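I get a lot of the same emails about the marmalade and the fruit boxes, so I finally sat down and typed up my answers. If yours isn't covered, write to me and I'll add it.

## Ordering

**When do you ship?**

Citrus boxes go out from mid-November until the end of March. Marmalade ships all year, as long as I have jars left. I pack everything myself in the back kitchen in Tritilthorpe, so please give me a few days!

**How big is a box?**

The standard box weighs 10 pounds and the fruit is mixed. I pick what's best that week, so I can't promise you a certain split of grapefruit, oranges and lemons. If you hate one of them, put it in the order notes and I'll leave it out.

**Can I pick up my order?**

Sure, if you're close by. Choose "pickup" at checkout and wait for my email before you drive over. Last winter a few people came early and I felt terrible sending them home with nothing (okay, with a jar of marmalade, but still).

## Fruit

**My grapefruit is green. Is it ripe?**

Very likely, yes. Skin color has a lot to do with cool nights, and in a warm fall the fruit can be sweet inside and still look green or yellowish outside. I go by weight. Pick up two of the same size and eat the heavier one first. 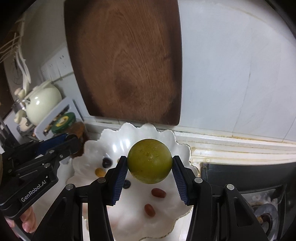
Small specks and scars on the skin don't bother me either. They mostly come from wind and branches, and you peel them off anyway. Soft wet spots are another story — send me a photo and I'll refund you or put a new box in the mail.

**Where should I keep it?**

A cool counter is fine for a week. After that I'd move everything to the fridge, in the drawer, and leave some room between pieces. Don't wash the fruit until you're ready to eat it.

**Do you wax it?**

No. It goes a little dull after a while and I like it that way, especially for zest.

## Marmalade

**What's the difference between Skitberg and Kadlec?**

Skitberg is the bitter one, with thick peel and a dark color. Kadlec is softer and sweeter, and it's the one my neighbors' kids will eat. I put Skitberg on cheese toast and I won't apologize for it.

**Why do you run out every year?**

I made 488 jars last season and more than 300 were gone before the holidays. My pot is only so big, and doubling a batch gives me syrup. I've tried it more than once — never again.

**Mine didn't set. What now?**

Put it in the fridge overnight first. If it's still runny, stir it into yogurt and tell me the batch number on the lid. Batch 106 was a loose one, and I'll happily replace any jar from it.

**Is Coltik coming back?**

The lime one! I'd love to make it again, but I need a better source for limes. Sign up for the newsletter and you'll hear as soon as I do.

Last updated November 15, 2023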